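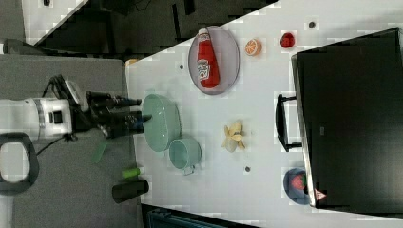 The Kirncombe Residential Training Centre held its annual open day in November, and a delegation from the Veline Housing Association attended in order to review the centre's teaching of daily living skills to adults returning home after a long stay in hospital. The centre occupies a former grammar school and offers 15 places, each lasting up to 4 weeks. Visitors were received in the main hall at 10 a.m. and given an outline of the kitchen, laundry and budgeting courses. Staff explained that equipment is kept plain and easy to tell apart by colour, and a light green oval basket set on a white tabletop is typical of the items in use. Residents choose their own meals and prepare a shopping list on their second morning.

The delegation then visited the two practice flats on the upper floor. Both have been refitted by the firm of Hrubý, with lower worktops and wider doorways. The lift was out of service and the party used the east staircase. Members asked how residents are supported once they leave, and were informed that a home visit takes place within 2 weeks.

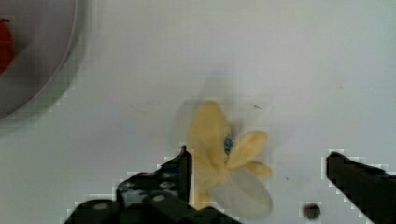 Emília Mikuš

Lunch was served in the dining room, followed by a session on table setting and simple crafts. A round gray plate and a yellow toy in the shape of a flower were among the objects on the table. The afternoon closed with a presentation on Istico, the booking system through which hospitals refer patients to the centre. It has handled 669 referrals to date. The association has requested a copy of the referral form and will consider at its next meeting whether to reserve places for its own tenants.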